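Bring Back the Boring Manual

My dishwasher came with a piece of cardboard. It had a square code printed on it, a drawing of a smiling plate, and the words "Let's get started!" That was the whole manual. I scanned the code and it took me to a page that wanted my email address, then my zip code, then permission to send me tips. I didn't want tips. I wanted to know which hose was the drain hose.

I've been grumbling about this for a couple of years now, mostly to people who can't get away from me, and I've decided I'm right. Things you pay real money for should come with a printed book that tells you how they work. I mean a proper dull one, with an index and a parts diagram and that page at the back where somebody has scribbled a phone number.

When I was growing up we had a kitchen drawer that was nothing but manuals. The sewing machine, the freezer, a radio we no longer owned, a camping stove my father bought in a fit of optimism. I used to read them when I was bored, and I was bored a lot! The sewing machine one was my favorite. It ran to 114 pages and it assumed you were smart enough to oil the thing yourself, take the cover off, look at the hook, and figure out why your stitches were bunching up underneath. It never once told you to contact a professional. It just showed you the screw.

My current sewing machine is a Pilell, and I do like it (it does buttonholes like a dream). The booklet it came with is seven pages long, and most of that is warnings. Don't use it in the bath. Don't let a child sit on it. Fine, I won't. But when the bobbin winder started slipping last July, the booklet had nothing to say on the subject, so off I went to the internet like everybody else.

You know how that goes. I watched a video that was 43 minutes long, and the first chunk of it was a man talking about his new shed. Nice shed. Then it turned out he had the older model. Then I read a forum where one person had my exact problem, and the only reply was "never mind, fixed it." I would like to find that person and have a word.

People tell me paper is wasteful, and I hear that, I do. My neighbor Bouchra Kamel and I have gone around on this one over the fence more than once. She says she'd never read a manual anyway, that they all end up in the recycling, and that a file online can be corrected when there's a mistake in it. She's got a point about the mistakes. I once had a bread machine whose book swore you should put the yeast in twice. But what ends up in the recycling at my house is the appliances, because I can't find out how to change a belt, and a dead vacuum cleaner takes up a lot more room in a landfill than a stapled booklet does.

And the files don't stay put, that's the other thing. I had a Treltisau space heater with a blinking orange light, three short and one long. The web address on the bottom of it now goes to a company that sells scented candles. So what does three short and one long mean? Could be "clean the filter." Could be "leave the house." I put it in the garage and bought a sweater.

What really gets me is that somebody, somewhere, obviously wrote all of this down. There's no way a factory builds a thing with dozens of moving parts and doesn't have a document saying what each part is called and how far you can bend it. The repair people have it. When the guy from Ouazzani came about my oven (lovely guy, wiped his feet), he had the whole book on a tablet, exploded drawings and all, and he let me peek over his arm while the oven was cooling off. It was gorgeous. Every spring had a name. I asked if I could buy a copy and he laughed, kindly, and said he wasn't even supposed to print it.
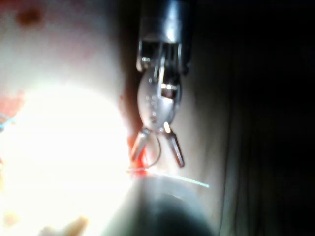

I think there's a bit of snobbery in that, if you want my opinion, and you've read this far so I guess you do. The idea is that regular folks will hurt themselves or break something if they know too much. Well, sure, some will. I've dropped a screw into a toaster. But I've also fixed a lamp, two zippers, a garage door remote and the flapper in the upstairs toilet, and every one of those came down to knowing what the little piece was called so I could ask for it at the hardware store. Half of fixing is vocabulary. You can't order "the thingy that goes up and down."

I don't need much. I'd settle for a drawing with the parts labeled, a list of what the lights mean, and a page on cleaning that doesn't end with "call for service." Charge me a few bucks for it if you have to. I paid $537 for that dishwasher and I'd have happily gone a little higher for a book I could leave on the counter with wet hands all over it.

Some companies still do it, and I try to reward them. My Risico pressure cooker came with a spiral-bound manual that lies flat, and it has blank lines in the back for notes, and I have filled those lines up. Cooking times, a reminder to order a new gasket, a rude remark about lentils. When I pass that cooker on to my niece someday the book is going with it, remark included.

As for the dishwasher, I did figure out the drain hose. It's the ribbed one. I wrote that on the back of the smiling plate card with a marker and put it in the kitchen drawer.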